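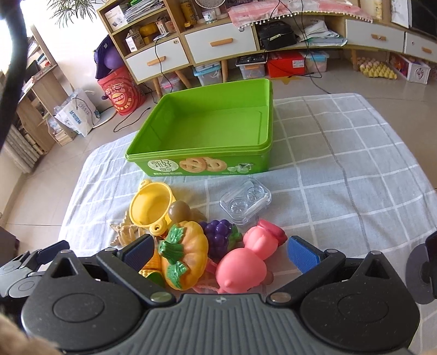 2024-07-21. Back from three nights paddling the upper Tullon and my shoulders are telling me all about it. The river was higher than I've seen it in years, a lovely tea colour under the gums, and I let it carry me most of the way to the Plerkine bend with hardly a stroke. I've started going over the food list for October while it's fresh in my mind, and sitting here with a checked sheet on the bed and a toy pumpkin and a bunch of purple plastic grapes on it, all I could think of was how badly I wanted real fruit by the second night. More apples next time, and less of that dreadful soup powder!

Camp two was the pick of them, a flat bit of bank above Oddsson Landing with room for one tent and a very nosy wallaby. I paid $24 for the site and would've paid double for the sunrise.
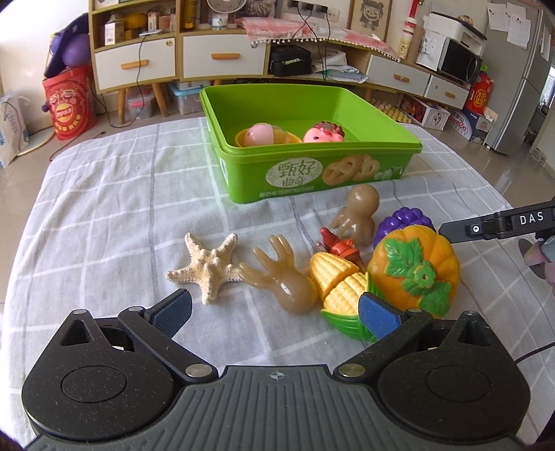
The last day was the long one, 15 kilometres down to Trotbridge with the wind in my face, and then out past the bar to where the river goes salty and the pelicans sit about looking important. I'd hoped to poke around the rock pools at low tide, but I'd dawdled over breakfast and the water was well up by the time I landed. So no sea stars for me, and the knobbly beige one on the checked tablecloth, next to the corn cob, is as near as I've come this trip. The boat's hosed down and the tent is hanging over the clothesline, and I still need to find my other bootie.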